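June 2025

Bus both ways, and I ate half a sleeve of crackers for dinner, so this will be short or it will be very long, we'll see.

Keys again! I know, I know. When I signed up for the robotics practicum back in April I pictured something with wheels. I got keys. Our project is called Pirihi (I voted for something else, I lost) and the whole job is handing a bunch of keys from one gripper to another without dropping it. We have to turn in 200 good handovers by the end of the term, and our team is the slow one. The other team is doing Stirkar, the cup project, and they keep walking past our table looking very rested.

I drove first. My hands were stiff and I was fighting the left stick the whole time, closing too early, closing too late, closing on a tag instead of a ring. The tags are the worst part. They look so easy to grab, big and flat and bright, and then they swing the rest of the bunch around and you've lost your angle. So the rule we made up is ring only. If you pinch anything that isn't a ring, you start over, and you have to say "start over" out loud, which I said so many times that I got a sore throat.

Then I figured out something kind of nice. I'd been coming in from too high and pushing the ring away with the very tip. If I bring the lower fingers up first and just wait – really wait, hands off everything, count in my head – then the other arm can come down to meet them and I only have one thing moving at a time. I wrote it on a sticky note and stuck it to my laptop: ONE THING MOVING. My partner said that's how you parallel park too. I can't parallel park, so I'll take that as a sign of growth.

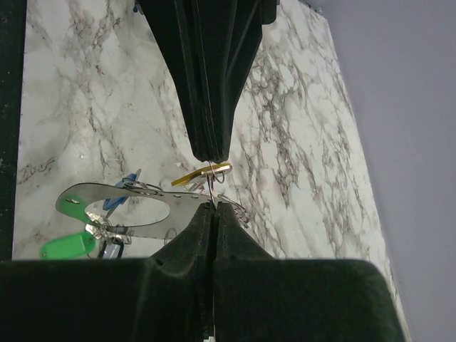
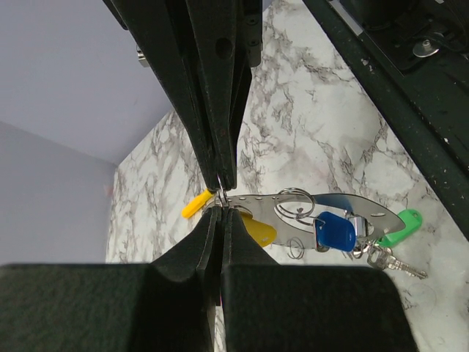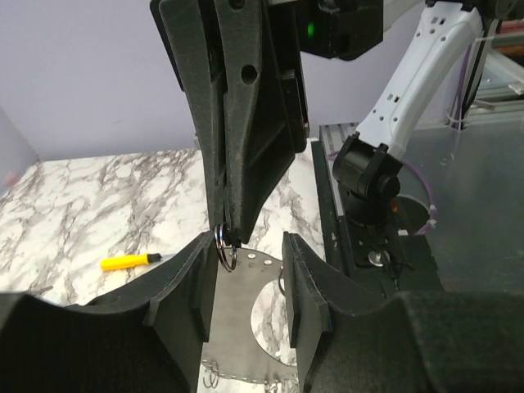
Pirihi, keys and rings between the grippers, wrist cameras

I like looking through these at home more than I like the driving, I think. At the table you're always looking at the arms from the side and everything is a mess of elbows. From the wrist you mostly get the tips and the shiny stuff. I could stare at the gap between two fingertips for an hour. The marble pattern is still my enemy, by the way. Thin silver ring against gray streaks, good luck! I brought up swapping it for something plain and got told that every team before us asked the same thing and that we'd be happy about it later. I am waiting to be happy about it.

We also had the naming argument again. Our folder system is called Trimitier and it wants every run labeled before it lets you start the next one, and my partner labels them things like "ok" and "ok better" and "ok 2 real." I made a list of four words we're allowed to use and taped it over the keyboard: clean, slip, wrong part, stopped. He added "cursed" in pen. I'm leaving it.

Things to do before next session:
Relabel the "ok" runs (his job, but I'll end up doing it)
Ask about the short practice slot, 30 minutes, before the cup people get in
Write the two paragraphs on ring vs. tag for the report
New sticky note, the old one fell in my soup

The report scares me more than the demo does. I can talk about keys all day, but as soon as I have to write "the end effector" I forget how sentences work. Mom read my first page over the phone and asked who the end effector was and whether he was nice.

Oh, and my shoulder is sore on the left side, all the way down to the elbow. From a joystick! I'm going to put the heating pad on it and watch one episode of something with no machines in it, then bed. I have to be up early to return the library books, and I still haven't found the second one.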